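The Case for Printing Garment Measurements
Opinion

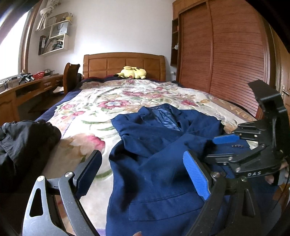 A navy suit jacket laid flat on a bed, collar toward the headboard.

A letter size on a jacket carries almost no information. A number is better, but only if the maker states what was measured. Most makers do not, and the resale trade has inherited the problem.

Last November I compared 265 listings for men's tailored jackets on Trivcombe, all tagged with the same chest size. Only 27 gave a pit-to-pit width. Sixteen gave a shoulder width, and several of those had clearly been taken over the curve of the sleeve head. The rest relied on the tag.

Tags fail for two reasons. Brands cut to different amounts of ease, so a Moser jacket and an Ireck jacket with the same label can differ by a full size in wear. Alterations add a second error – a waist taken in by a tailor leaves the label unchanged.

The remedy is cheap. Button the jacket, lay it flat, smooth it without stretching, and record four values: chest, shoulder, sleeve and back length from the base of the collar. Zunus already makes these fields mandatory for sellers. Trivcombe leaves them optional, and sellers skip them.

I would go further and ask manufacturers to print finished dimensions on the inside label, next to the fiber content. They have the figures already, in the pattern specification.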